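Buying and Selling Second-Hand Computers: The Questions I Get Asked Most

03/09/2021, by the keeper of the Clendness Second-Hand Page
Last updated: May

I've been buying, fixing up and passing on old desktop computers from my back bedroom in Clendness for longer than I'd like to admit, and I get the same emails over and over (I don't mind, I like emails!). I've put the answers in one place so you can have a read before you write.

Why bother with a second-hand desktop at all?

Because they're cheap, they're easy to get into and most people don't need anything newer. If you mainly write letters, do the shopping and watch the odd film, an ex-office tower will do you nicely.

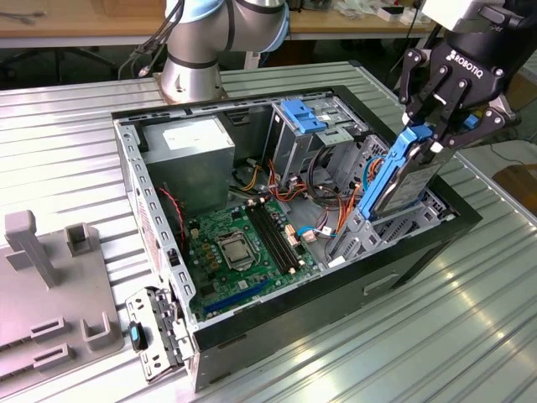
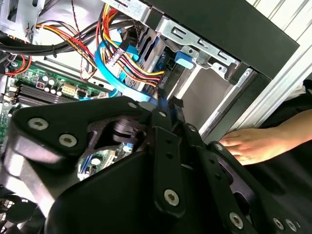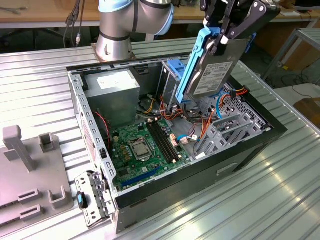 Desktop towers with the side off.

Laptops are a different game. I'll help a friend with one, but I don't sell them, as the batteries are a lottery and a cracked hinge can cost more to put right than the thing is worth.

Where do you find your machines?

Mostly office clear-outs. When the Tretley business park changed hands I came home with 40 towers in a hired van, and my hallway was unusable until Christmas. I also go to the Driltomen car boot when the weather's decent, but get there early, because the good stuff goes before the burger van has even got its shutters up. Online auctions are fine too, just watch the postage. A tower is a heavy old lump and people forget that when they're bidding.

What should I look at before I hand over any money?

Ask to see it switched on. If the seller says they've lost the power lead, bring your own, they're nearly all the same. Let it start up properly and then leave it running while you have a chat. I once drove to Fagerlund for a lovely-looking machine that ran beautifully for four minutes and then went off with a pop. I was glad I'd stayed for the cup of tea.

Have a sniff near the vents as well. A smoker's computer smells like a smoker's computer forever, and I've tried everything.

How much should I pay?

Depends what you want it for, but I rarely go over £40 for something basic with no screen. If someone wants £600 for a ten-year-old computer because it cost £3,000 new, wish them luck and go home. What it cost new doesn't come into it, I'm afraid, and I say that as someone with a loft full of things that were expensive once.

It's slow. Should I add memory or change the drive?

Change the drive first, if it's still got the old spinning sort. Swapping to a solid state drive is the one job I'd recommend to absolutely anybody, and the difference is daft – you press the button and it's there. Memory comes second. Check which type your computer takes before you order any, as the different kinds won't fit each other's slots. I have a drawer that proves I didn't always check.

Can I really do it myself?

You can! Turn it off at the wall, pull the plug out, and touch something metal and earthed before you go poking about. Take a photo on your phone before you unplug anything. Put your screws in a saucer, and then put the saucer somewhere the cat doesn't go. Don't open the power supply itself, ever. Leave that to someone who knows what they're doing, and I'm including myself in the people who should leave it alone.

What about the previous owner's files?

Please wipe them. I wipe every drive that comes in before I do anything else, and I don't look at what's on it. If you're selling your own computer, remember that dragging things to the recycle bin doesn't get rid of them properly. There are free programs that write over the whole drive. They take hours, so set one going and go to bed. If the drive's dead and you're worried, take it out and keep it. They don't eat anything.

Do I need to buy Windows again?

Often not. Plenty of ex-office machines have a licence tied to them already, so when you put a fresh copy on, it sorts itself out once you're online. Ask the seller. If it's too old for that, have a look at Linux. I put it on my own kitchen computer and got used to it within a week, printer and all.

What do I do with one that's beyond saving?

Strip out anything useful, then take the rest to the tip. Ours has a cage for small electricals on the left as you go in. Don't put it in your household bin. I keep fans, leads and the little metal blanking plates, and at the last sort-out I had 347 leads, so perhaps don't copy me on that one.

Do you give a guarantee?

Three months on anything you buy from me, and you bring it back to Clendness yourself. I don't do collections any more, my back won't have it.

Will you value my old computer from a photo?

I'll have a go! Send me the make, the model number off the sticker and whether it turns on. I usually reply within a couple of days, a bit longer in May when I'm away with the caravan.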